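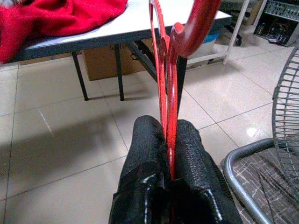 Red hanger, upright.

Tuesday, twenty to seven, and the stock system thought Zadville was a person.

Kartini Pattinasarany had the phone under her chin and a sandwich she wasn't going to eat. On the screen: Customer, Mr Z. Ville. Owes 200 boxes. Last seen, never.

"It's a town," she said. "It's a depot in a town."

"It's in the name field," said the man from Poirier. Tired voice. Somebody hoovering behind him.

"Because your import put it there."

"Our import puts things where the sheet says."

She looked at the sheet. The sheet said name. Bugger.

Go-live was at seven in the morning. Had been moved twice already, once for Easter and once for the lorry business, and Helau had put it in the newsletter now, with a cartoon. A little smiling box with legs. Goodbye paper, hello Zillo! Every driver had one folded in the cab. Most had drawn on it.

Twelve years she'd done the orders by hand. Blue pen, pink slips, a spike on the desk. Then the package came, ready to go, they said, straight in, no fuss, and then came the changes to the package. 32 of them. A box for pallets. A box for half pallets. A box for what Terry called the odd ones, which had to be its own box becuase Terry wouldn't say what they were.

"Can you delete him?" the man said.

"Who?"

"Mr Ville."

She moved the mouse over. Delete customer? This will remove all linked orders. All linked orders was the whole of the north run. Dog food, mostly. Some lamps.

"No," she said.

"Then rename him."

"It wants a date of birth."

Long quiet. The hoover stopped.

"Give it one, then."

She typed the day the depot opened, or near enough, some time in May, there'd been a cake. Saved. The wheel went round. Went round again. Title: Depot. First name: Zadville. Surname: a full stop, it wouldn't take a blank.

Then the orders came up. One, then a screenful, then the lot, sliding down past the bottom like someone had tipped a drawer out. 200 boxes. Door 3, morning run, Terry driving. Odd ones, 20.

"Are they there?" he said. "Hello? Have you got them?"

"They're there."

"Lovely. I'll close the ticket."

"Don't close the ticket."

"I'll leave it open, then."

"Leave it open till I ring."

He gave her a number, a different one, his own she thought. She wrote it on a pink slip and stuck it on the spike, out of habbit, and had to pull it off again to read the last bit through the hole. A four. Might of been a nine.

Lights going off down the warehouse, one row, then the next. Terry at the door in his coat with the newsletter under his arm.

"Working, is it?"

"Come here a sec," she said. "What's an odd one?"

He looked at the screen a good while. Read the name at the top. Read it again.

"Who's he when he's at home?" said Terry, and pulled up a chair.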